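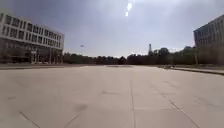

매리언 백스터가 광장에 도착한 것은 오후 네 시였다. 6월인데도 하늘은 종일 회색이었다. 그녀는 흰 건물 쪽 턱 옆에 가방을 내려놓고 줄자와 도면을 꺼냈다. 도면은 네 번 접혀 있었고 접힌 자리가 닳아서 글자 몇 개가 보이지 않았다.

두걸 모펏은 십 분 뒤에 왔다. 그는 브라멕에서 이십 년 넘게 포장 공사를 했고, 이 광장도 그가 깔았다. 정년이 지났지만 하자 점검에는 아직 불려 나왔다.

"어디부터 볼 거요?"

"얼룩부터요."

"얼룩은 하자가 아니오."

"목록에 있어요."

두걸은 목록을 받아 들고 눈에서 멀리 떼어 읽었다. 안경을 차에 두고 왔다고 했다. 그는 다시 가지러 가지 않았다.

두 사람은 광장 안쪽으로 걸어 들어갔다. 매리언은 줄눈을 따라 걸었고 두걸은 줄눈과 상관없이 걸었다. 어두운 얼룩이 있는 곳에서 매리언이 쪼그려 앉아 손바닥을 판 위에 댔다. 손을 떼고 보니 묻어난 것은 없었다.

"기름은 아닌 것 같은데요."

"행사 때 천막을 쳤던 자리요. 발전기를 놨을 거고."

"무슨 행사였는데요?"

"스킨딜로라라고, 화장품인지 뭔지. 사람이 2000명 온다고 했는데 900명이 왔소. 무대 치우는 데 이틀이 걸렸지."

매리언은 도면에 동그라미를 그리고 그 옆에 '천막?'이라고 썼다. 그녀는 회사에 들어온 지 2년이 되었고, 물음표를 붙이지 말라는 말을 여러 번 들었다. 루이스 레니 과장은 물음표가 있는 보고서를 그대로 돌려보냈다. 그녀는 잠시 도면을 보다가 물음표를 지웠다. 그리고 다시 썼다.

두걸은 발뒤꿈치로 판을 두드리며 다녔다. 한 번 두드리고 귀를 기울이고, 다음 판으로 갔다. 매리언은 그가 무엇을 듣는지 물었다.

"속이 빈 소리요. 밑에 모래가 빠지면 소리가 달라지거든."

"저도 해 봐도 돼요?"

"구두가 그래서야 안 들리지."

그녀의 신발은 고무창이었다. 그래도 두드려 보았다. 어느 판이나 같은 소리가 났다. 두걸이 한 판을 가리키며 여기라고 했고, 매리언은 그 판과 옆의 판을 번갈아 두드렸다. 차이를 알 수 없었다. 그녀는 두걸이 말한 대로 적었다. 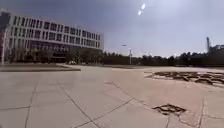 오른쪽으로 갈수록 고르지 않은 포장. 왼쪽은 흰 건물과 그 앞의 나무들.

갈라진 곳은 도면에 없었다. 매리언은 도면을 돌려 보고 다시 바로 놓았다. 줄눈처럼 보이던 선 몇 개가 곧게 가지 않고 휘어져 있었다. 그녀는 그중 하나를 따라 걷다가 멈추었다.

"이건 언제부터 이랬어요?"

두걸은 대답하지 않고 쭈그려 앉았다. 무릎에서 소리가 났다. 그는 손가락 하나를 틈에 넣었다가 뺐다.

"이 밑에 옛날 배수로가 있소. 1862년 거요. 공사할 때 메우자고 했는데 폴록 쪽에서 그냥 덮으라고 했지. 돈이 든다고."

"문서가 있어요?"

"내가 편지를 썼소."

"사본은요?"

"우리 집 어디 있을 거요. 애너그가 버리지 않았으면."

애너그 레키는 그의 누이동생이었다. 작년에 그가 수술을 받는 동안 집에 와서 서랍을 모두 정리했다. 그 뒤로 그는 손톱깎이도 찾지 못했다고 말했다. 매리언은 웃어야 할지 몰라서 줄자를 폈다.

두걸이 줄자 끝을 잡았다. 매리언이 숫자를 부르고, 스스로 받아 적었다. 선이 휘는 곳마다 줄자를 꺾어 다시 대야 했다. 나무 쪽에서 바람이 한 번 불어 도면이 넘어갔고, 두걸이 발로 밟아 눌렀다. 도면에 신발 자국이 남았다.

"레니 과장님이 뭐라고 하실 것 같은데요."

"루이스는 내 밑에서 일을 배웠소. 뭐라고 하거든 내 발이라고 하시오."

매리언은 전화를 꺼내 과장에게 걸었다. 신호가 오래 간 뒤에 과장이 받았다. 그녀는 배수로 이야기를 했다. 과장은 한참 말이 없다가 누가 그랬느냐고 물었고, 그녀는 두걸 모펏 씨라고 대답했다.

"모펏 씨가 옆에 있나?"

"네."

"편지가 있다고 해?"

"집에 있을 거라고 하세요."

과장은 편지를 먼저 찾고 그다음에 보고서를 쓰라고 했다. 그때까지 폴록에는 아무 말도 하지 말라고 했다. 전화는 그렇게 끊어졌다. 매리언은 들은 대로 전했고 두걸은 고개를 끄덕였다.

"오늘 찾으러 가도 될까요?"

"저녁을 먹고 가야 할 거요. 애너그가 와 있어서."

"괜찮아요."

"생선이오."

"생선도 괜찮아요."

그녀는 줄자를 감고 도면을 접었다. 이번에는 접힌 자리를 피해 접느라 가방에 잘 들어가지 않았다. 두걸은 먼저 걷기 시작했다. 광장을 가로지르는 동안에도 그는 몇 걸음마다 발뒤꿈치로 판을 두드렸고, 매리언은 뒤에서 그 소리를 들으며 따라갔다. 흰 건물 가까이에서 그가 한 번 멈추었다.

"여기도요?" 그녀가 물었다.

"아니, 여긴 괜찮소." 두걸이 말했다. "차를 어디 세웠는지 생각하는 중이오."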